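Small bags, big difference: sorting out the drawers, the car and the handbag

I have become a complete convert to pouches. Zip ones, drawstring ones, old pencil cases, the little bags that skincare samples come in, all of it! If your kitchen third drawer looks like mine did in October (rubber bands, birthday candles, a tape measure, three dead pens and a spanner), have a go at this over a wet weekend.

Start with one drawer

Tip the whole lot out onto a towel. Don't sort it as you go, just get it out. Wipe the drawer with warm water and a squirt of dish soap, and let it dry with the drawer left open while you have a cuppa.

Then make piles by job, and forget what things are made of. Candles, matches and cake toppers go together because you want them all at the same moment. So do picture hooks, the small hammer and the pencil. Each pile gets a pouch. If a pile won't fit in a pouch it probably belongs in the shed or the linen cupboard.

Which pouch for what

Mesh is brilliant for anything that might go in a bit damp: bathers gear, hair ties, bath toys, the travel soap. You can half see what's inside too, so less rummaging. Canvas is better for tools and anything pointy, as a mesh bag will snag on a screw the first time you use it. Plastic zip cases suit batteries and paperwork, and I keep the appliance manuals in one behind the cookbooks.

Patterned ones are my favourite for things I lose. A plain black pouch vanishes in the bottom of a black bag, but a bright floral one you'll spot straight away!

Labels (or not)

I went mad with the label maker at first and then peeled most of them off. A luggage tag looped through the zip works better and you can flip the card over when the contents change. For the kids' stuff, a coloured ribbon on the zip pull is plenty.

Washing them

Turn them inside out, shake the crumbs into the bin and run the zip with a bit of candle wax if it's sticking. Most fabric pouches come up beautifully in a sink of lukewarm water with a drop of wool wash. Squeeze, don't wring, and roll them in a towel before hanging them upside down with the zip open. Keep printed ones out of direct sun on the line or the colours go flat by the end of summer. Check for a cardboard or foam insert before you dunk anything, I ruined a lovely one that way.

The car kit

Mine has tissues, bandaids, a phone cable, sunscreen, 2 shopping bags folded tiny and coins for the trolley. It lives in the glovebox and gets topped up whenever I fill the tank. Sunscreen cooks in there over summer, so swap it out each year.

One last tip: store your empty pouches inside your biggest pouch. They take up no room at all, and you'll always have one going spare when somebody's off on school camp.

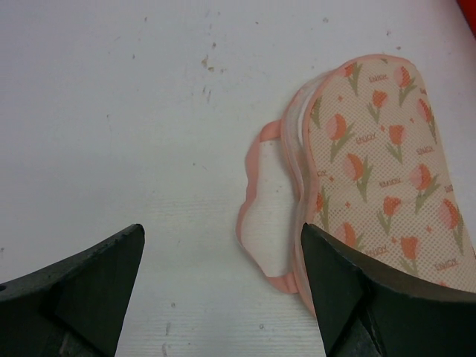
Kioko replied that the candle wax worked a treat on her old pencil cases, but that for metal zips she prefers rubbing a soft lead pencil along the teeth, and wiping off the extra with a tissue so it doesn't mark the fabric.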